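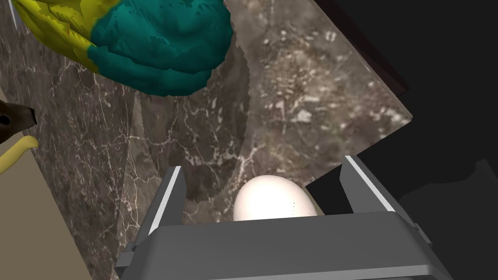 図4 白い卵

印刷する | メールで送る

4章 ゆで卵を作ってみる(Jeten 卵スチーマー編)

さて、箱から出して空だきテストまで済んだら、いよいよ卵です! 私はこの章を書くために毎朝ゆで卵を食べていたので、家族にはかなり嫌がられました(夫は途中からトースト派に)。付属の説明書は字が小さくて訳も怪しいので、自分用のメモをもとに書き直しています。

1. 本体を平らな場所に置きます。わが家は吊り戸棚の下に置いていて、湯気で棚板がふやけました。上は大きく空けておいてください。

2. 卵のとがっていない方に、計量カップの底の針で小さく穴を開けます。ぐっと押すと割れるので、針の上に卵をのせて、指先でちょんと押すくらいで十分。

3. 計量カップで水を量り、加熱皿に注ぎます。目盛りは「やわらか」「ふつう」「かため」の三つ。このスチーマーは水が蒸発しきると終わる仕組みなので、水が多いほどかたくなります。私も最初は逆だと思っていました。

4. トレイをのせ、穴を開けた方を上にして卵を並べます。入るのは最大6個。Lサイズだと隣どうしがぶつかりやすいので、うちでは4個にしています。

5. ふたをして、スイッチを右へ。ランプがつけば加熱が始まっています。

6. ブザーが鳴ったらすぐスイッチを戻して、卵を冷水へ。ここでのんびりしていると、半熟のつもりが固ゆでになります(何度もやりました)。

【メモ】卵が少ないときは水を多めにします。少ない卵には少ない水、と思いがちなんですが、殻につく湯気が減るぶん、早く蒸発してしまうんですね。目盛りの横の小さい数字が卵の個数です。

【注意】ふたを開けるときは、必ず奥側から持ち上げてください。湯気が手前に来ると本当に熱いです。針もむき出しなので、お子さんのいるお宅では使ったらすぐしまって!

【注意】加熱皿に白い輪が残ってきたら、水で薄めた酢を入れて少し置き、布でふき取ります。金属たわしは使わないこと。私は一度やって、皿を傷だらけにしました。

エラー音が短く続けて鳴る場合は水の入れ忘れです。電源を切り、皿が冷めるまで待ってから3に戻ってください。茶碗蒸しの作り方は次の章に書きました。

最終更新:28/09/2019

シェア 296 | 閲覧 1103 | コメント 3

Zineb Ait Brahim
水の量、ずっと逆に覚えていました。どうりで毎回ゆるゆるなわけだ…。

Ilham Amrani
うちはVallovの古い型ですが、手順はほとんど同じで助かりました。ブザーが鳴らないタイプなので、タイマーをかけています。

たまご係
穴を開けてもひびが入るときは、冷蔵庫から出してしばらく置くといいですよ。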